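News > Automation > Software

Flukent releases planning update for two-arm assembly cells

14 shares | 2 comments

Flukent has released a new version of its motion planning software for two-arm robot cells, with changes aimed at small-part assembly. The update, called Lindar, became available to existing customers in July and replaces the planner the company has shipped since its first product.

The main change is in how the software handles contact. The old planner treated any touch between a gripped part and its surroundings as a fault and stopped the arm. Lindar lets the developer mark certain contacts as expected, such as a part sliding down a pin or resting against its neighbor, and keeps the arm moving while the force stays under a set limit.

"People were writing their own workarounds for this," said Uchenna Ogbonna, who leads the planning team at Flukent's office in Tiltedstead. "Every customer had a script that turned the collision check off for the last bit of the move and then turned it back on. We had one too. It was time to put it in the planner."

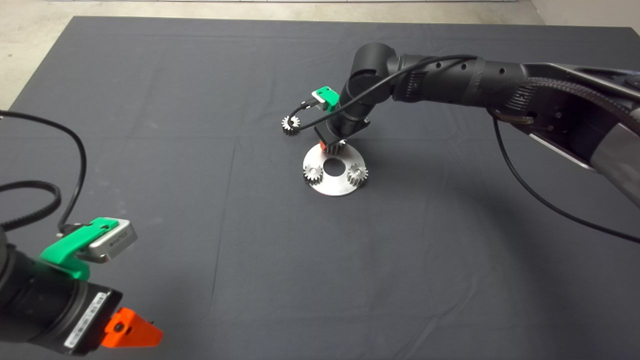

Lindar also changes the way a task is written. In the earlier software, a developer taught a list of positions for each arm and added wait commands by hand. The new version takes a task file that names the parts, where each one goes and which contacts are allowed, and the planner works out the order and the paths. The team's bench task is a gear plate, a round metal plate with a large hole through the center and small spur gears that sit on short pins. Both arms carry a sensor on a green bracket above the gripper, and the task file tells the planner which sensor to trust for each placement. Cables are now part of the robot model as well. A lead that hangs from the upper link in a wide curve takes up room that the old planner counted as free, and Lindar keeps the other arm out of that space by default.

Funmilayo Onuoha, a software engineer on the project, said the cable model is simple. It uses a fixed volume for each link and does not try to predict how a cable will swing.

"A full simulation was too slow to run between moves," she said. "A fixed volume is a bit wasteful, but it plans quickly and you can look at it on the screen and see why the arm went the long way."

The company said planning time for a typical two-arm placement has dropped from 35 seconds to 9 on the same computer. Most of the gain comes from reusing earlier paths. When a part is found slightly off its expected position, the planner now bends the last good path to fit and starts over only if that fails.

Bashir, a contract assembly firm that builds small gearboxes, has been testing the update since spring. Hamish Cruickshank, its automation manager, said his group moved 2 of its cells to the new planner and left the rest alone for now.

"The task files took some getting used to," Cruickshank said. "Our people think in positions. The first week they kept asking where to type the numbers."

He said the logging was the more useful part for his group. Lindar records the planned path, the measured force and the sensor estimate for each placement in one file, with a shared clock. Before the update, his team matched those records by hand when a part jammed.

Some features are still missing. The planner does not yet handle handing a part from one arm to the other, and allowed contacts can only be set between rigid parts. Belts, seals and wiring are not supported. Ogbonna said handovers are next on the list – the team has a version running in the office – but gave no release date.

Existing task programs will keep working under the old planner, which stays in the package. A converter that turns taught positions into a draft task file is included, though Flukent advises checking every allowed contact before running the result at full speed.

The update is free for customers with a current support contract.

14 shares | 2 comments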